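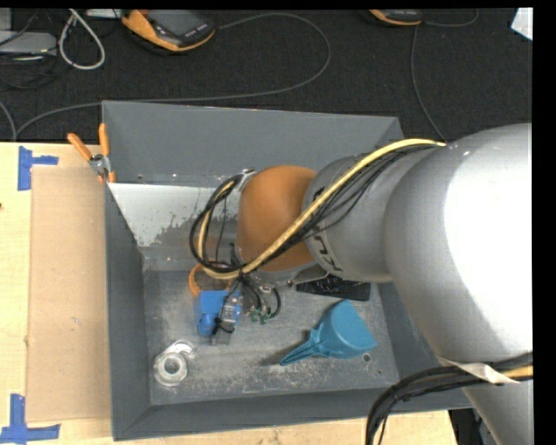
Tillow Storage Bins – Frequently Asked Questions

Last updated 2020-02-06

The questions below are the ones we get most often about the gray Tillow bins sold and rented through Flototico. If yours isn't covered, write to the help desk using the form on the contact page. Please have your order number ready.

Sizes and choosing

Which bin do I need?
We carry two. The Choo is the shallow one and works for papers, small toys, craft supplies and anything you want to see at a glance. The Milla is the deep rectangular one. It suits bulky or odd-shaped things, and it is what most people order for a garage, a workshop or a play room.

Are both available in other colors?
No. Both come in gray only. We sold a white version until last April and stopped because it showed scuffs.

Do Choo and Milla bins stack on each other?
Yes. The rims are the same size, so either one can go on top. Put the heavier bin at the bottom. Empty bins of the same type also nest, but a Choo will not nest inside a Milla.

Do they come with lids?
Lids are sold separately. One lid fits both types.

Using the bins

Can I keep a deep bin on a table?
Yes, as long as the whole base sits on the tabletop. A deep bin on a normal-height table is hard to reach into for children and shorter adults, so try it before you fill it. A low table or a bench is often easier.

Will it scratch a wooden table?
The base is smooth, but grit caught under it can leave marks when the bin is dragged. Wipe the table first and lift the bin to move it. For a soft or oiled finish, use the felt pads (sold in sets of 2, one for each short side).

Can it go on carpet?
Yes. On thick carpet a full bin is difficult to slide, and pulling it by one end puts strain on the rim. Lift it from both ends. If the bin stays in one place for months, expect a dent in the pile.

How full should I pack it?
Stop a hand's width below the rim if you plan to stack or use a lid. If the bin stays open, you can fill it to the top, but small things at the bottom will be hard to find.

Small items always end up at the bottom. What can I do?
Use a Choo for them. If you only have the deep bin, put small items in a box or bag first and set that in one corner. The divider also helps – it drops into the slots on the long sides and makes two sections.

Can I store food in it?
Packaged food is fine. Don't put unwrapped food directly in the bin.

Can I store tools or metal parts?
Yes. Lay a piece of cardboard or an old towel on the floor of the bin first. Blades and sharp points should be covered.

Cleaning

How do I clean it?
Warm water, dish soap and a soft cloth. Rinse and leave it upside down until dry. Don't use scouring pads, and don't put it in the dishwasher.

How do I get marker or sticker residue off?
Rubbing alcohol on a cloth removes most marker. For stickers, rub in a little cooking oil, wait ten minutes, then wash as usual. Test the alcohol on the underside first.

Rental and returns

How does the rental work?
Choose the number of bins and the dates, and we deliver them nested. When you're finished, empty them and nest them again for pickup. The smallest rental is five bins. For orders over 200 bins, contact us before booking so we can check the stock. We keep 4,000 bins for rental, and 2,497 of those are the deep type.

Do I have to wash rented bins?
No. Take everything out and shake out loose dirt. We wash them here.

I left something in a bin. Can I get it back?
Write to us as soon as you can with the pickup date and a description of the item. Found items are kept for 30 days. You pay the postage.

What if a bin arrives cracked?
Send us a photo within 14 days of delivery and we'll replace it. You don't need to send the cracked one back.

Can I return bins I bought?
Yes, within 30 days if they are unused. Lids and dividers can be returned separately. Felt pads can't be returned once the backing is peeled off.

Who do I contact about a school or office order?
Iulian Roman handles all group orders. Choose "Group order" on the contact form and include your delivery address and the number of each type you need – he will reply with a quote.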